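Cleaning and Storing Foraged Greens, Roots and Mushrooms

Wild food comes into the kitchen dirtier than anything from a store, and it spoils faster. These tips cover the first day after picking.

Sort before you wash. Spread the harvest on a pale surface in good light and remove anything you can't identify with certainty. Grass, dead leaves and insects also show up better against white. Wet leaves stick together and hide strays, so sorting afterward takes longer.
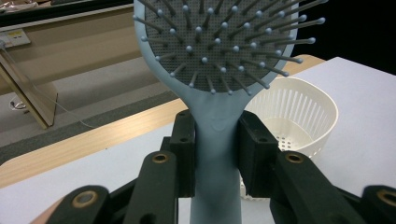
Keep species apart from the start. A mixed bag is hard to check twice, and strong flavors such as wild garlic move into everything around them. If you pick several kinds on one walk, carry a separate bag for each.

Greens. Submerge in cold water, swirl, and lift the leaves out by hand so the grit stays at the bottom. Do not pour through a strainer. Change the water and repeat until the bowl is clean. Sandy ground, like the lower path at Arnum, usually calls for 4 changes. Spin dry, wrap in a cotton towel and refrigerate in a loosely closed bag. Chickweed keeps for 2 days, dandelion a little longer.

Mushrooms. Trim the base of the stem outdoors and brush off soil before it reaches the basket. Rinse only if you plan to cook them at once. Store in paper, never in sealed plastic.

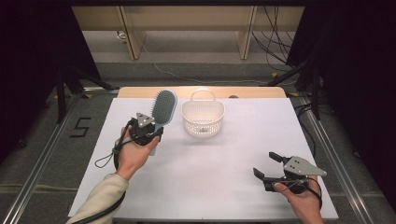 Hairbrush and work surface.

Roots. Burdock and dandelion roots need a stiff vegetable brush and running water. Scrub from the crown down — side roots snap off if you work the other way. Cut out dark spots and leave the skin on if the root will be dried.

Drying. Nettle, mint and raspberry leaf dry well at 95 degrees Fahrenheit in a dehydrator with the vent open. Lay the leaves in one layer. They are ready when the stems break cleanly. Let them cool fully before closing the jar, and check for condensation the next morning. 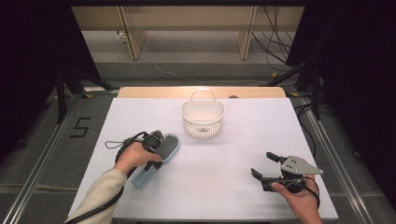 Label every jar with species, place and month. "Nettle, Iverura, June" is enough. Dried leaf loses most of its scent within a year, and old jars are better emptied onto the compost.

Tools. Wash knives and baskets in hot soapy water after each trip and dry them in the open air. Wipe carbon steel blades with a thin coat of food-grade mineral oil.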